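Kuston growers' depot to change lettuce intake hours

The Kuston produce depot will take in salad crops from 4 a.m. from March, one hour earlier than at present. The change covers 17 growers in the Yorath valley. 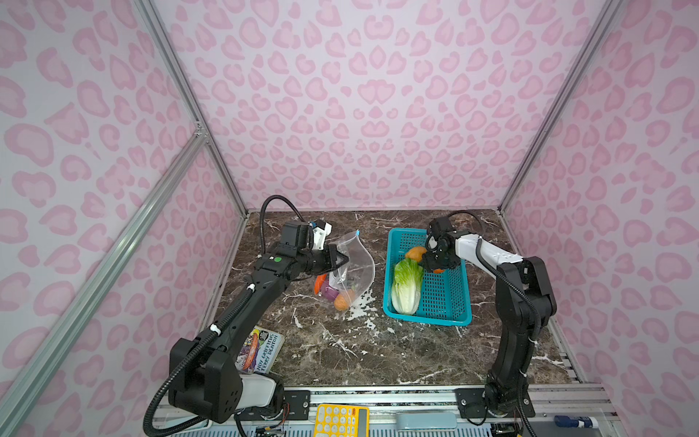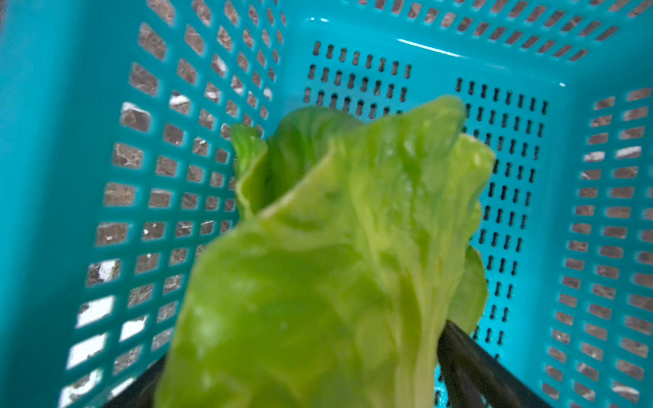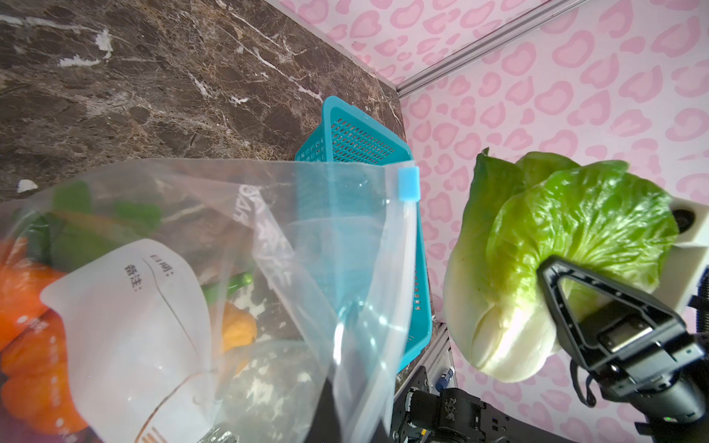
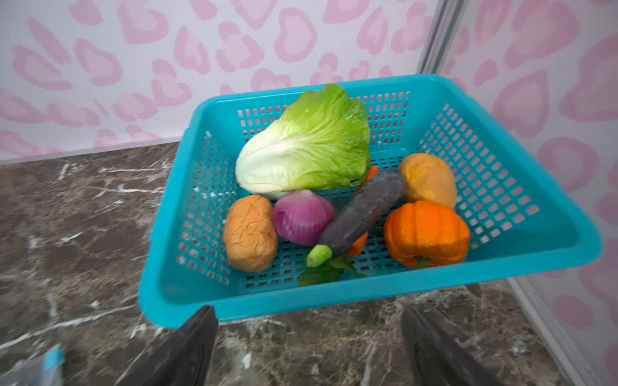 Depot manager Hefin Wogan said the earlier start would cut the time between field and cold store. The depot handled 1,505 pallets last season – 81 of them were refused on core temperature.

Growers supplying through Hurkum must rebook their slots in writing. Existing bookings for root crops stand. Ruairi Ritchie, who grows at Prirnex, has asked for a later second intake, and a reply is due before the change takes effect.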